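Fedelus Simulation Working Group
Minutes of the example-gathering meeting, Friday, April 21, 2023

Present: the scene team, the operators, the labeling desk, and one representative of the training side, who joined from a train and was heard in pieces.

Apologies: the hardware group, as usual.

1. Minutes of the last meeting

Approved with one correction. Where the minutes said the grasp labels were "finished," read "started." The labeling desk asked that this be recorded in full, and it has been.

2. Progress on the Faltik set

The Faltik set stands at 65 accepted runs in the simulated room. The training side had hoped for more and said so, during one of the clearer stretches of track. The operators replied that they could produce any number of runs if they were excused from making good ones. The offer was not taken up.

Discussion moved to the dark, lumpy objects with narrow stems, which the catalog lists under "miscellaneous, decorative." The operators like them for two-finger practice, as the stem goes between the fingers and the bulging part stays above. The labeling desk likes them less. The labeling form has a required field for object type, and at present the same object appears in the set as a figurine, a club, a rock and "other."

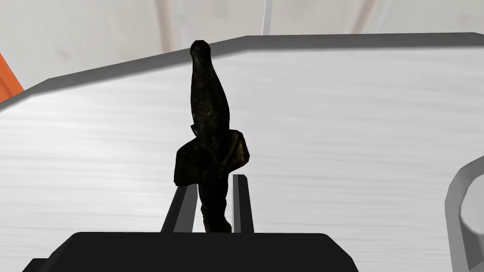

It was agreed that the type field will be made optional until the catalog has been cleaned up. The labeling desk will still fill in where the fingers meet the object and which way up it is being held. One member asked how anyone would know which way up it was supposed to be. The chair ruled that "as held" is a direction.

The texture question was raised again. A dark mottled surface is hard to tell from a dark gripper when most of it is in shadow, and the contact labels suffer. The scene team offered to brighten the lights. The training side objected that the policy ought to see some bad lighting before it meets ours. Compromise: the lights stay as they are for half the new runs and go up for the rest.

3. Head view and tilt

The longest item, again. The operators have been recording with the view leaning well over to one side, so that the double door, the wall screen and the floor all run on the diagonal. Views on this differ. The operators say that both grippers stay in sight that way and that they stopped noticing the slope in December. The scene team says it spent a good part of the winter making the walls vertical and would like to see it appreciated.

The training side asked for two things: that the tilt be written into the run header, and that it vary. A set in which the door always leans the same way will teach the policy that doors lean. The operators accepted both points, the second with less warmth.

It was also noted that the robot's own body takes up a great deal of the lower part of the view. A proposal to hide the shell during recording was voted down, on the grounds that the real one cannot be hidden either. Wavari ships its viewer with a "transparent torso" option. Operators are reminded to leave it off.

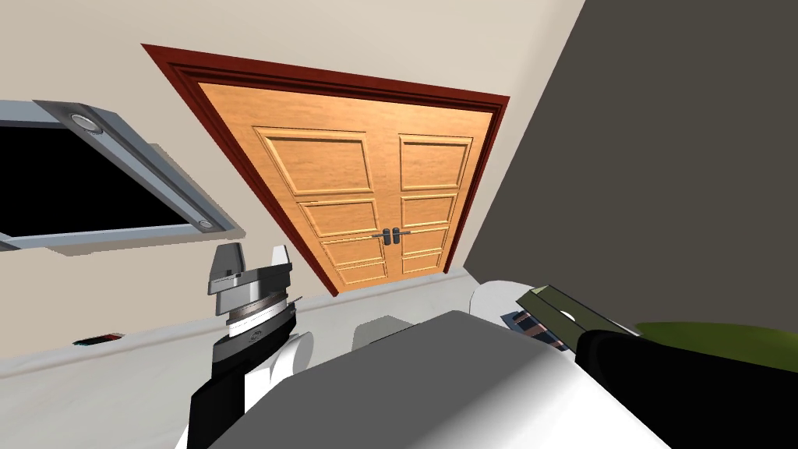

4. Start positions and counter clutter

Every run is now meant to begin with both arms clear of the objects and the grippers open. A spot check of 30 runs found 4 in which a gripper was already closed on something when recording began. These will be cut. The operators believe they know which shift is responsible and declined to minute it.

The scene team reported on clutter. Small flat things are being scattered by the randomizer wherever it finds a level surface, the floor included. The labeling desk has been calling one of them "phone" and also "remote," depending on who is on duty. The desk will pick one word and keep to it. The meeting spent some time on which word, and the chair moved on before a result was reached.

There was more agreement about the white countertop. With the beige wall and the door behind it, a dark object shows up well there, and the labels come back faster.

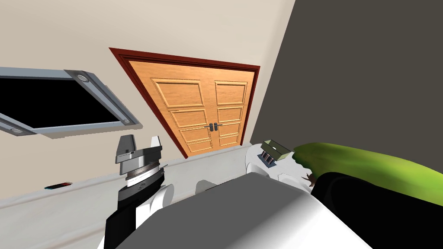
The tray with the olive-green rim should stay in the next batch, as its tan inside gives the policy a plain place to aim for. The long green object is to be kept too, provided it is given a name in the catalog. Suggestions were invited by message, and the chair asked that they be serious this time.

5. Storage

The Srivastava server is nearly full. Rejected runs are still being kept in case someone wants examples of failure. The training side does want them, though sorted by how they failed: missed, dropped, knocked over, or operator went to lunch. The labeling desk will draft the categories and may rename the last one.

6. Actions

Labeling desk: make the object type field optional, settle phone or remote, draft the failure categories.
Scene team: prepare the brighter lighting, keep the tray and the long green object, add tilt to the run header.
Operators: vary the tilt, begin with grippers open, leave the torso visible.
Training side: send the list of wanted grasps in writing, from somewhere with a signal.

7. Any other business

The operators asked whether the wall screen could display something, as it has been black for the whole project. The scene team asked what they would like on it. The operators will report back.

The meeting closed when the train entered a tunnel.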